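Evening Mending Tutor - part-time, one term to start
Brandeck Community Workshops

We are looking for a person who can sew by hand, can teach other adults to sew by hand, and can stay pleasant while a grown man threads a needle for the ninth time. The class is called Stitch and Repair. It starts in February, it meets on Wednesday evenings, and it is already oversubscribed, which has surprised everyone except the people who signed up.

A stitch is a stitch, whatever it's holding shut: 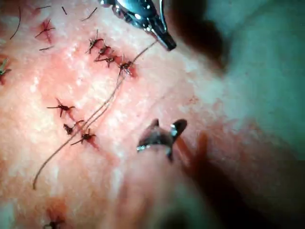
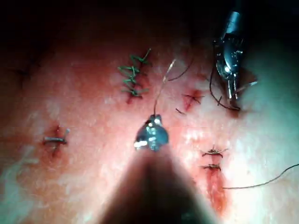
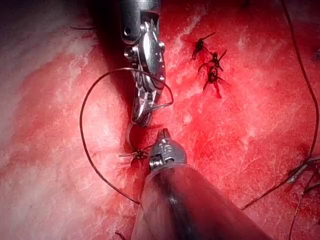
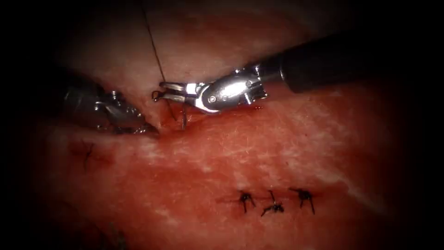 Suturing on tissue. Dark knots in the first picture, a row of green stitches in the second.

You will be working with cloth. Mostly denim, and mostly the seat of it.

About the job

The tutor will run one group of up to 21 people for 7 weeks. Each session runs from 6:30 to 9:00 p.m. with a tea break in the middle that has been known to spread. You'll need to arrive half an hour early to set out the tables and find the good scissors, which will not be where you left them.

Students bring their own things to mend. Past groups have brought work pants, a wedding tablecloth, a tent, most of a sofa cushion and a great many socks. We ask people to wash items first. We will go on asking.

By the end of the term a student should be able to do a running stitch, a backstitch and a ladder stitch, sew on a button that stays on, darn a heel, and patch a knee so that it lies flat. If they can also tie off a thread without producing something the size of a pea, we'll consider the term a triumph.

What you'll do

Teach the seven sessions to a plan we agree on beforehand.
Show each stitch up close, slowly, more than once, to people standing on every side of you.
Keep the thread, needles and scrap fabric stocked and tell us before they run out. During is too late.
Count the needles out and count them back in. The room is used for toddler music the next morning.
Help with the open repair evening at the end of term, when the public turns up with whatever it has.

What we want from you

Solid hand sewing. You don't need a certificate, but you'll be asked to bring three things you have mended, and at least one of them should be something you wear.
Some experience showing people how to do things. Teaching your kids counts, if they'll vouch for you.
Left-handed tutors, or right-handed tutors who can teach left-handers without holding up a mirror, are very welcome.
Patience with beginners, and a bit more patience with people who used to be good at this in 1985.
A willingness to say "unpick it" in a kind voice.

What we don't need

Machine skills. We own two sewing machines and both of them are on loan to the theater group, where they have been for some time.
Strong views on fast fashion. You're allowed to have them. The students have them too, and the tea break is short.

Pay and practical matters

The fee is $80 per session, plus one paid planning session before the term begins. Materials are covered by us. You can claim up to $60 over the term for odds and ends, with receipts. A note saying "thread" on the back of an envelope is not a receipt, and we have a drawer of those already.

The workshop is upstairs in the Hellum Building, above the tile shop. There's an elevator, and it is slow. Parking is free after six in the lot behind, but please leave the two spaces by the dumpster alone. The lighting over the long tables was replaced last winter, so you can now tell navy thread from black, at least if you hold it close.

We will need to run a background check before you start. It takes a couple of weeks and we pay for it.

How to apply

Send a page about yourself and your sewing to Jad Salameh, program coordinator, through the contact form on this site, or drop it at the front desk. Please don't send a ten-page resume. Photos of your work are helpful, particularly of the back, where the truth tends to be.

We'll invite a short list of applicants to come in for an hour, look at the room, and teach Jad to darn. He has been taught several times now and it hasn't taken, so he makes a fair test.

If you've applied before, for this or for the basket class, you're welcome to apply again. Everyone who writes to us will get an answer either way.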